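Handover points, and why I stopped labeling them by hand

I've been meaning to write up the regrasp work since October, mostly so I have something to point to when I get the same three emails again. It's a small result. It won't change how anybody builds a policy, but it changed how we label data, and it saved me a lot of evenings.

The setup first. We train a two-armed robot on kitchen chores from recorded demonstrations. A person drives the arms, we log joint positions, fingertip forces and the head camera, and a policy learns to copy the motion. The policy is a fairly standard one that predicts a short chunk of actions at a time. We call our version Nurmi. There is nothing clever in it and I'm not going to describe it further.

Nurmi was decent at picking things up and decent at putting things down. It was bad at the part in between, when an object has both hands on it. A person holding a mug in one hand and about to set it in a rack will often bring the other hand in, shift the hold, and let go with the first hand. We do it without noticing. Our policy would bring the second hand in and then stay there. Both hands would hold on, the arms would drift a little, and after a while we'd stop the run. I started calling this the stall in my notes and the name stuck.

Here is the number that bothered me. In one batch of 30 runs with cups and mugs, 23 reached the point where both hands were on the object, and 15 of those stalled. Almost everything that got past that point finished fine. So most of our failures were in one short stretch of the task.

My first guess was that we needed more data. We recorded more demonstrations, all of them with a regrasp in the middle, and the stalls went down a bit and then stopped going down. My second guess was the camera. When two hands are wrapped around a mug there isn't much mug left to see. We tried a wrist camera on each arm, and that helped with picking up and did nothing I could measure for the stall.

The third guess was the labels, and that's the one that held up.

We had been splitting each demonstration into phases: reach, grasp, carry, regrasp, place, release. I did the splitting by watching the video and marking the frame where each phase began. The phase goes into the policy as an extra input. The trouble is that I was marking the regrasp as starting when the second hand touched the object and ending when the first hand had clearly left it. That lumps together two very different things. For part of that time the first hand is carrying the weight and the second is just arriving. For the rest, the second hand is carrying and the first is leaving. The two halves look nearly the same to the camera, and I had told the policy they were the same phase. Given the same picture and the same phase, it had seen examples of closing the second hand and examples of opening the first one. It averaged them and did neither.

What you want is to split the regrasp at the moment the load moves over. You can't mark that from video with any reliability. I tried it on a set of clips, then did the same set again a week later, and my two passes disagreed badly enough that I gave up on the idea.

So I wrote a script, Imero, that finds the point from the force logs. It sums the fingertip forces for each hand, smooths them, and looks for where the second hand's share passes the first hand's and stays above it. If the lines cross more than once it takes the last crossing. If they never cross cleanly it throws the clip into a folder for me to look at.
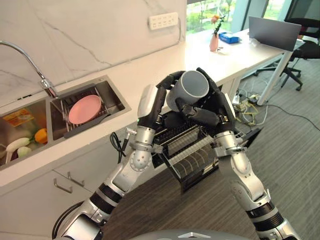

The last-crossing rule matters more than I thought it would. People adjust. They'll close the second hand, ease it off, move a finger, and close it again. Taking the first crossing put the label in the middle of that fidgeting, and the policy learned to open the first hand too early. That gave us dropped mugs, a failure we hadn't had before. We use a lot of towels on the counter now when trying anything new.

Light objects are still a problem. A plastic cup weighs so little that the squeeze forces swamp everything else, and what Imero finds then is which hand is squeezing harder, which may or may not be the one doing the holding. For those clips I ended up using a fixed fraction of the overlap time. It's crude and I'd like to replace it.

With the split labels and no other change, on the same demonstrations, I ran the batch of 30 again. The stalls went from 15 to 7. I'd hoped for fewer. Of the ones left, most seem to be cases where the second hand arrives in a poor spot, on the rim or too near the other fingers, and then the force share never does what it did in training. I think that's a reach problem and not a timing one, but I haven't shown it.

I also tried feeding the force share straight into the policy and skipping the phases. I expected this to win. It did slightly worse, and training was touchier. It might do better with more data than we have. The logger we use, Skokier, drops force samples now and then when both hands are busy, and the policy didn't cope well with the gaps, while the script can smooth over them offline.

Next on the list is bowls, which have a wider rim and get turned over during the regrasp, so the load point may not be well defined at all. I also need to go back through the Prastar recordings from before we logged force on both hands and decide if any of them can be kept.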